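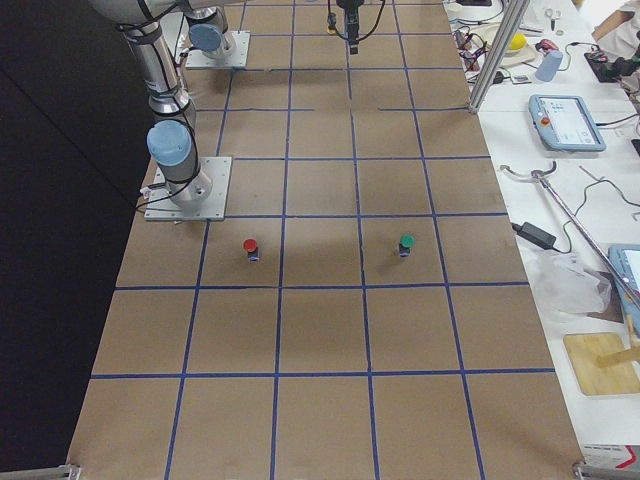 One reader writes that a 5 kg bag of dry food, bought on subscription, smells stale before the dog has reached the bottom of it, and asks whether the bag should be tipped into a plastic bin on arrival. Leave the food in its bag, and put the bag in the bin.

Storing dry dog food from a repeat delivery

Updated Feb 9, 2025

The original bag has a grease-resistant lining. Most household bins do not. Fat from the kibble coats the bare plastic, oxidises, and taints the next batch. Roll the top of the bag down after each use, press out the air and clip it. Keep the batch number and best-before date until the food is finished; a supplier will ask for both if there is a complaint.

Bin size
Measure the bag standing upright and full. A bin with an internal height 5 cm greater than the bag allows the top to be rolled without crushing the contents. The Sallari upright bin takes a 5 kg bag in this way. The Overgaard drawer bin is too shallow and suits treats and chews only.

Temperature
Store below 22 degrees. A cupboard on an inside wall is suitable. Avoid the space beside a boiler, tumble dryer or dishwasher. Sheds and garages pass the limit from June onwards and are damp for much of the remaining year.

Setting the delivery interval
Weigh one day's ration on a kitchen scale. Scoops vary with kibble shape and should not be used for this step. Divide the bag weight by the daily ration. At 200 g a day, a 5 kg bag lasts 25 days. Set the interval two days shorter than the result if the courier is unreliable, and skip a delivery when a full unopened bag is already in the cupboard.

Pirno accounts allow the interval to be changed in single days. Veketau accounts move in whole weeks, so choose the next shorter interval and skip when stock builds up.

Treats and chews
Soft treats dry out once opened. Transfer them to a screw-top jar and write the opening date on the lid. Hard chews need some air; a sealed jar can encourage mould if they were packed slightly moist. A paper bag inside a lidded tin is adequate.

Cleaning
Wash the bin between bags with hot water and unscented washing-up liquid. Rinse twice. Dry with a cloth, then leave the lid off overnight. Do not use bleach on a bin with a foam seal. Wash the scoop weekly and store it outside the food.

If the bag arrives split
Photograph the damage and the parcel label before moving anything. Do not feed the contents. Report it through the account page and keep the bag until a replacement is confirmed.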